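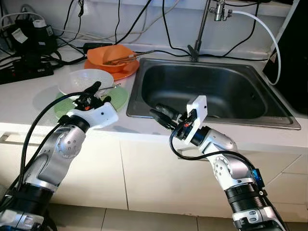
Teleop recording night: how to run the dishes task

Notes for the Zavidbridge robotics club, kitchen group. Written fast because Yuk-lan is away for February and people keep messaging me. If something's wrong fix it in the club doc, don't just tell me.

What you need

Two people. One drives, one watches and keeps the log. No solo sessions, even if you've done fifty of them.
The leader arms (grey case, bottom shelf)
The club laptop, charged, plus its charger
Log sheet and a pen that works
A dry tea towel
The dish set: bowls, plates, chopsticks. They live in the tub marked KITCHEN

Allow 15 minutes to set up. More if it's your first go.

Step 1. Before power

Walk the cables with your hand, base to wrist, both arms. You're feeling for anything pinched at the elbow. The wrist loop needs slack, enough that the gripper can turn right over without pulling. Too much slack and it catches on the bench edge. Cheuk-hei Poon tied ours back with velcro, please leave the velcro where it is.

Power gear stays at the back of the counter, well clear of the basin. The tap stays OFF for the whole session. We do this task dry. If a dish comes back from the cupboard wet, towel it first.

Step 2. Wake the arms

Stop button goes in the watcher's hand. In their hand, not beside them.

Power on left, wait for it to settle, then right. Open the Welumden software and pick the profile called kitchen_pair. Don't pick kitchen_old, it has the wrong joint limits and the right arm will try to go through the counter.

Hit Home. Both arms should lift and stop. If one drifts, power down and start over, don't try to correct it by hand.

Step 3. Match the leaders

Hold both leader arms in roughly the same pose as the real ones, then press Link. Big mismatch = big jump. The software is supposed to refuse but it has let a few through.

Open and close each gripper three times. Slow. If the fingers lag behind your hand, check the laptop isn't running on battery saver. It's nearly always battery saver.

Step 4. Lay out the dishes

Plates and bowls on the left of the sink. Green plate nearest the front, orange one further back, a bowl on each. Utensils go in or across the bowls. Change the angles every run, thats the whole point. If every episode starts the same the policy just memorises one path and falls over at demo day.

Things to vary:
How far the plate is from the rim of the sink
Which way the chopsticks point
Which bowl goes on which plate

Don't vary the height of the arms or the position of the bases. Those are marked with tape.

Step 5. Record

Watcher says the episode number out loud, driver says ready, watcher presses Start.

Left arm picks, right arm waits near the basin and helps with the placing. Take the utensil first. Then bowl. Then plate. Going for the bowl with a chopstick still in it mostly ends with the chopstick on the floor.

Pinch the bowl by the rim, one finger inside and one outside. Plates are harder. Slide the plate a little way over the sink rim so there's an edge to grab, then lift. Lower it right down before you let go, no dropping.

Keep moving at an even speed. Long pauses are bad data. If you get stuck, stop the episode and mark it F, then go again. A messy save isn't worth it.

Finish with both arms back at Home and press Stop.

Step 6. Log it

One line per episode: number, driver initials, G or F, and a few words if F. "Dropped plate" is fine. "Bad" is not fine.

We're at 1,713 good episodes across all the kitchen tasks. Dishes is behind the rest with 68, so pick dishes if you've got a choice. Swap drivers after 10 episodes. Your wrists will thank you and the driving gets sloppy past that anyway.

Common problems

Gripper won't close fully. Usually grit or a bit of tape on the fingers. Wipe, re-home, try again.

Arm stutters near the sink. Elbow is close to its limit. Back off, come in from higher up.

Plate keeps skating away. Bench is damp or the fingers are shiny. Towel the bench, then check if the pads need replacing. Spares are in the Pluvberg box.

Camera view freezes. Stop straight away. Unplug the camera at the laptop end, count to five, plug back in. Anything recorded during the freeze is an F.

Packing up

Home both arms, Unlink, power off right then left. Leader arms back in the case, Magyar cable coiled loose on top (not wrapped round the handles, whoever keeps doing that). Copy the episodes to the club drive before you close the laptop and check the file count matches the log sheet.

Dishes back in the tub. Log sheet in the red folder.

New drivers, book your first session with Yuk-lan Ko once she's back, or Cheuk-hei untill then. You'll watch one full session before you drive.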